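About Kolev Laundry & Fold

Hi, and welcome! We're a small wash-and-fold shop in Mitthorpe, and I started it because I'm one of those odd people who likes folding. I began with team kits for the youth soccer club over in Brendmont - 30 shirts a week, all of them balled up at the bottom of a bag - and word got around faster than I could buy hangers.

These days we do everyday family laundry too, plus bedding and table linens, but sports shirts are still my favorite. They're slippery, they slide off the pile, and the big printed numbers crease if you fold straight across them (please don't iron over the print at home, I've seen some sad results!). We turn them inside out for the wash, hang them up to dry, and fold them with the number lying flat.

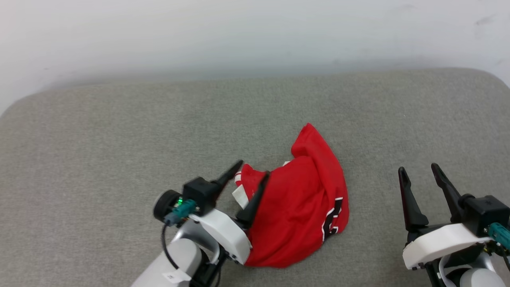 What looks like a red shirt in a crumpled mound, with some of the black and white print showing.

Folding gets done on soft, padded surfaces as much as we can manage, so nothing snags, and every order goes home in a paper wrap with your name on it. Last season we folded 1,998 shirts. I wanted two more so badly, but the Drornano League finished early and that was that.

Drop-off opens at 7 in the morning and the smallest order we take is 5 pieces. If you're bringing kit for a whole team, call ahead in August - it's our busiest month and the shelves fill up quickly. Come say hi!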